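Stekstead Cup and Table Notes
README, second pass

Maintained by Ruwan Selvanayagam. Earlier version by Adjoa Asamoah, who disagrees with parts of this one.

What this is

A set of notes and pictures on putting small bathroom things into cups on a round table. Toothbrush, toothpaste, cup, coaster. The first README called it a "complete study of everyday tidying," and I have taken that line out. It covers one kind of table and a short list of objects, and I would be careful about stretching it any further than that.

There are 63 entries. Each one has a picture or two, a line or so of plain text saying what is in view, and a field for whether the person writing the note thought the thing looked tidy. More on that field below, because I don't trust it.

The place

Everything was set up on a light wooden tabletop with dark fabric hung behind it. The fabric is there to keep the rest of the room from getting into the notes. It does that well enough, though it creases, and in the first round people kept writing down the creases as if they were objects. Please don't. The foam letters are part of the backdrop and get their own line in the notes, "letters," and nothing else.

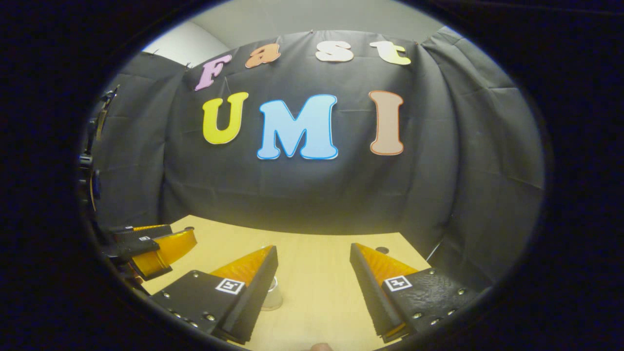 Clear cups were the biggest source of bad entries in the first pass. People either missed them or wrote "glass," and a clear plastic cup on pale wood is easy to get wrong both ways. Mawuli Aryee went back over all the entries with clear cups in June and fixed what he could. Where he couldn't tell the material, the field now says "clear cup" and stops there. I would rather have a vague note than a confident wrong one.

Dark round spots on the table are a similar story. Some notes say hole, some say button, one says raisin. If you can see it's a hole, write hole. If you can't, write "dark spot."

What goes in a note

object: the everyday word for it. Cup, toothbrush, tube, coaster.
color: one word, two at most. "Pale pink" is fine. "Blush" is not.
where: on the table, in the cup, behind the cup, and so on.
which way up: only for tubes and brushes.
looks tidy: yes, no, can't say.

The "which way up" field was Seidu Zakaria's idea and I argued against it. I thought it would fill up with guesses. It has been more useful than I expected, mostly for tubes, where the cap end and the flat end tell you two quite different things about how a cup is going to behave. A big tube leaning in a small cup makes me nervous whichever way up it is. For toothbrushes I'm still not sold. Nearly every one is bristles up, so the field hardly tells you anything.

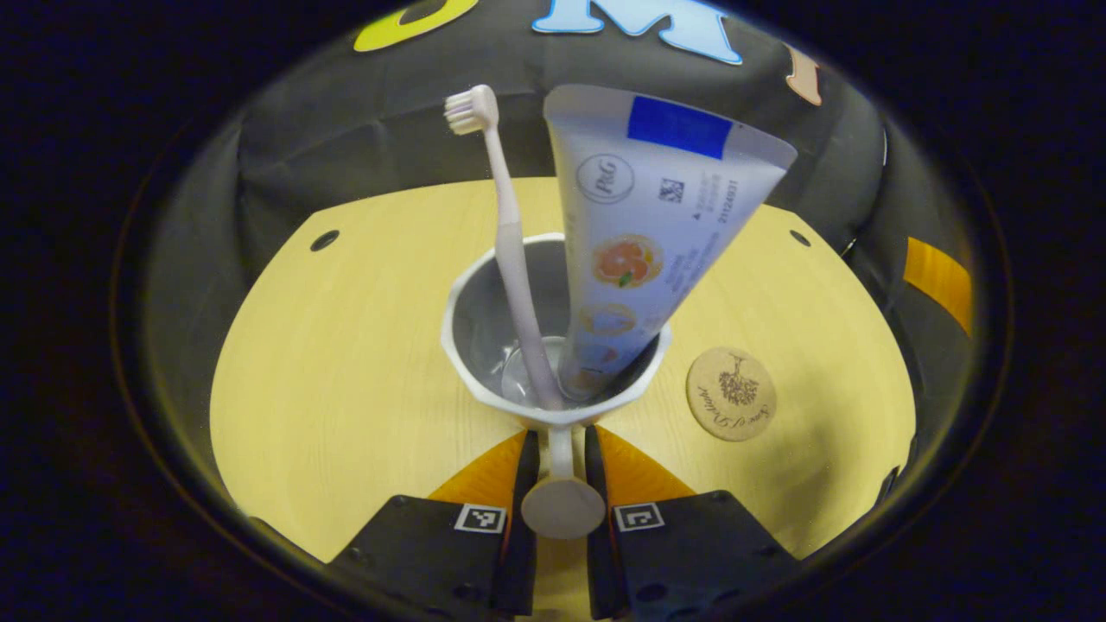

Stemmed cups are listed apart from straight-sided ones. Ayuba Nutsugah wanted one list for the lot, on the grounds that a toothbrush doesn't care what it stands in. Maybe so, but a wide rim on a narrow stem leaves you less room to be sloppy with a heavy tube, and I wanted to be able to pull those entries out and look at them separately. You can merge the lists yourself if you agree with him.

Printing on tubes: copy it only if you can read it without squinting. A logo counts. Tiny print doesn't, and please don't fill in the flavor from a picture of fruit. A coaster with writing on it gets "coaster, writing" unless the words are plain.

The "looks tidy" field

I would ignore it. It was filled in by 3 people with different ideas of a tidy table, and there was never a written rule. One of them marked "no" whenever a coaster was out with nothing on it. Another marked "yes" for anything standing upright. Adjoa says the disagreement is interesting in its own right, and she may be right, but then somebody should have recorded who wrote which answer. We didn't.

Known problems

Entries 2 and 41 may be the same cup written up twice.
"Tabletop" and "table" are both used. They mean the same thing.
"White" and "cream" were swapped freely in the first pass. Only the stemmed cups have been checked.
The old file claims some 300 entries. That number counted drafts and should not be repeated.

Things I would not use this for

Saying how people keep their bathrooms. It's a table with a cloth behind it. I also wouldn't use it to say which cup is best for a toothbrush, which is a question we have been asked more than once — nothing in the notes tests that.

Changes since the first version

Clear cups rechecked (Mawuli).
"Which way up" added for tubes and brushes (Seidu).
Stemmed cups split out.
"Glass" removed wherever it was a guess.

Corrections go to Ruwan. Give the entry number and the field, and say what you think it should be.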